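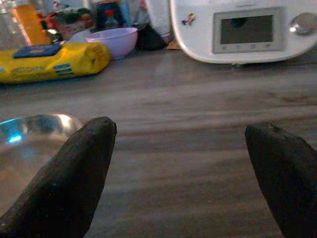 Most home cooks buy the stove first and worry about the counter later. Then the counter fills up, and the cutting board ends up hanging over the edge.

Kitchen planners at Zadel spent 4 months looking at how people use their worktops. They visited 149 homes and asked to see the kitchen as it was, before anyone cleaned up. The same small things turned up again and again: forks, scissors, a damp cloth, a pack of wipes.

Bowls were the biggest problem. They are used for a minute, set down wherever there is a gap, and left until the end of the meal. Riveson, which sells stacking sets, says buyers often ask for shallow bowls because they fit under a low shelf.
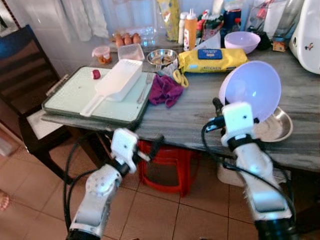 The planners suggest keeping one side of the counter for cutting and grating and the other for bowls and plates that have been used. Scissors and wipes can go at the back, where they are still easy to reach. Lidded containers should come out only when there is something to put in them.

None of this calls for a new kitchen. A wall rail from Kolano costs $650 in the longest size, but the planners say a plain drawer next to the board does the same job. In smaller apartments, such as those in the Sarıgül buildings, they advise clearing the bowls first and wiping down last.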